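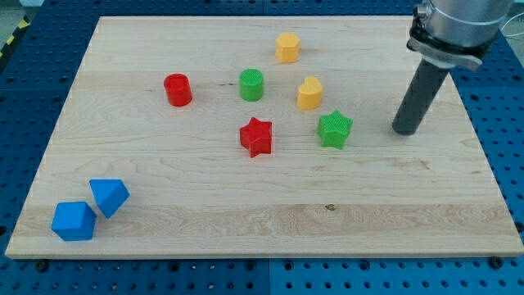
Lilla Vincze, Lehrbeauftragte Holzkunde / Werkstatt

**Grundlagen Massivholz, Teil 3: das Brett auf der Unterlage**
Stand: Februar 2021

Mitschrift + Ergänzungen. Noch nicht korrekturgelesen, Fehler bitte an mich. Teil 2 (Feuchte, Lagerung) vorher lesen, sonst fehlt die Hälfte.

## 1 Ahorn – was man sehen soll

- helles Holz, creme bis honiggelb. Farbe allein reicht NICHT zur Bestimmung
- zerstreutporig, Poren mit bloßem Auge kaum zu erkennen
- Maserung auf unserem Brett: wellige Linien, quer über die Fläche. Im unteren Drittel ein Streifen, der etwas dunkler ist – bitte in der Skizze einzeichnen, fehlt jedes Jahr bei der Hälfte
- Vorderkante anschauen: schmale helle Fläche, auch da Faserrichtung beachten
- Verwechslung: Birke, manchmal Linde. Linde viel weicher (Fingernagelprobe nur am Reststück!!)

Bergahorn dunkelt unter Licht nach, wird gelblich. Wer ein Muster über Monate am Fenster liegen hat, vergleicht irgendwann Äpfel mit Birnen. Referenzstücke liegen im Schubschrank, Mappe Deák.

Frage von Ákos aus der letzten Stunde: ob wellige Zeichnung immer Riegelahorn heißt. Nein. Riegel = Faser selbst verläuft wellig, schimmert beim Kippen. Eine wellige Linie auf der Fläche kann einfach vom Anschnitt der Jahrringe kommen. Also kippen, Licht von der Seite, dann entscheiden. Am Foto geht das nicht.

## 2 Unterlage

Blaue Lochplatte, rundes Loch, gleichmäßiges Raster. Die Fläche besteht aus mehreren Platten, die Stöße sieht man als feine Linien. Für uns wichtig:

1. Stoß vor dem Auflegen mit dem Fingernagel abfahren. Wenn da eine Kante spürbar ist, Brett versetzen
2. Löcher ausblasen, Späne unter dem Brett = Brett kippelt
3. Brett auflegen, vier Ecken nacheinander drücken
4. erst dann die Schrauben

Vorne sitzt links und rechts je ein dunkler Schraubenkopf auf der Lochplatte, dicht an der Brettkante. Prinzip Anschlag: Der Kopf soll an der Kante anliegen, nicht ins Holz drücken. Ahorn ist hart, aber eine Kante ist eine Kante, Druckstellen gehen nur mit Dampf wieder raus und auch dann nicht immer.

Zwischen Anschlag und Kante ein Streifen Papier. Lässt er sich ziehen ohne zu reißen – passt.

## 3 Arbeiten des Holzes, kurz

Wiederholung aus Teil 2, kommt in der Klausur.

- längs: fast nichts
- radial: deutlich
- tangential: am meisten, grob das Doppelte von radial

Rechenbeispiel Tafel: Brett 300 mm breit (quer zur Faser), Holzfeuchte fällt. Angenommener Schwund 0,2 % je Prozent Feuchte, Abnahme 5 Prozentpunkte → 1 % → 3 mm. Klingt wenig, reicht aber damit ein strammer Anschlag locker wird. Oder umgekehrt im Sommer: Brett quillt, drückt gegen die Schrauben, wölbt sich. Deswegen die Papierprobe jedes mal neu.

Debashish hatte mit 353 mm gerechnet, Ergebnis 3,53 mm, ist genauso richtig, nur andere Breite abgeschrieben. Lösungsweg zählt.

Wölbung prüfen: Lineal quer auflegen, gegen das Licht schauen. Einmal in der Mitte, einmal an jedem Ende. Dann diagonal wegen Verdrehung. Rechte Seite und linke Seite hohl liegend unterscheiden, siehe Skript Teil 1.

## 4 Oberfläche

Schliff in Faserrichtung, 120 → 180 → 240. Nicht überspringen. Auf Ahorn sieht man jeden Querkratzer, vor allem nach dem Öl.

Öl macht gelber. Wer den cremefarbenen Ton behalten will: Seife oder ein Wasserlack. Probeflächen von Boglárka Kocsis hängen neben der Tür, Seife ist die linke Reihe. Das Musterbrett bleibt roh, bitte nichts drauf testen.

## 5 Ordnung am Platz

- gelb-schwarzes Band = Grenze, Taschen und Jacken dahinter
- keine Becher auf die Lochplatte, Ringe im Ahorn gehen tief
- Schrauben zurück in die Dose, nicht in den Löchern stehen lassen
- abbürsten, nicht wischen

## Bis zum nächsten Mal

Skizze der Brettfläche im Maßstab 1:2, Jahrringverlauf an der Hirnkante ergänzen, Vermutung zur Lage im Stamm (Kern-/Seitenbrett) mit zwei Sätzen Begründung. Abgabe bei Emese Bodnár ins Fach, Raum 17. Aufgabe 26 aus der Sammlung freiwillig, gibt aber Punkte.

Quellstoff-Tabelle kommt nach, Kopierer war wieder dran.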